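Two arms, one tray

The cell is finally square. I spent most of April getting it that way, and most of that was the front rail, which had a twist in it that I couldn't see but the arms could. With both base plates tightened down, one gripper would reach the middle of the table at the right height and the other would come in low. I swapped the extrusion for a straighter length that Wondimu Woldegiorgis had left over from his router table and the problem went away in an evening.

The walls are on as well. They are plain and pale on purpose. At the shared workshop there is always someone walking past the bench, and the vision code kept picking up coats. Mahlet Zeleke suggested boxing it in, and we angled the side walls outwards so the elbows have somewhere to go.

Cables took longer than I'd like to admit. My first attempt had them pulled tight against the links, and the left wrist unplugged itself after 15 minutes. They now run in clips along the white links with a big loop at the wrist and plenty of slack by the elbow. It looks untidy -- it has also stayed plugged in.

The job I've picked to start with is sorting instruments into a tray. Rukhsana Tanoli teaches on a veterinary nursing course and lent me some old ones that were past use. They are thin, shiny and hard to pick up off a flat surface, so they make a decent test. The cloth helps, as the fingers can press into it a little before they close. 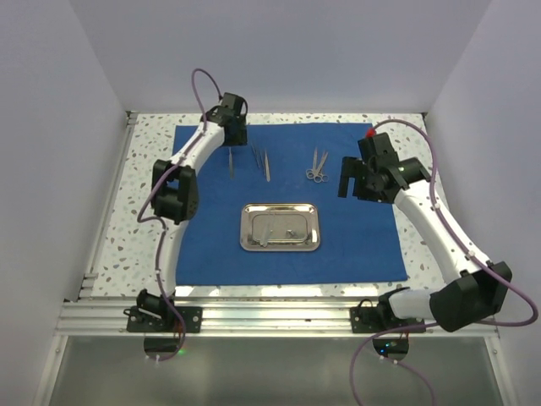
Both arms over the cloth, with the scissors, forceps and tweezers behind the tray.

Scissors are the easy ones. The finger rings give the gripper something to hold. Tweezers are much worse, and the arm tends to push them along the cloth before it gets a grip. I ran 100 attempts at the tweezers alone and kept a tally on paper, then found I'd had the closing force set wrong for the whole lot. Those will have to be done again.

The steel tray is the other nuisance. It reflects the overhead light, and the software sometimes decides the reflection is something worth picking up. Afroza Fakir thinks a diffuser over the lamp would sort it out. I have a sheet of tracing paper and will try that first.

Still to do: new pads for the fingers, a proper stop button within reach of my chair, and labels on the power leads, which I have mixed up twice.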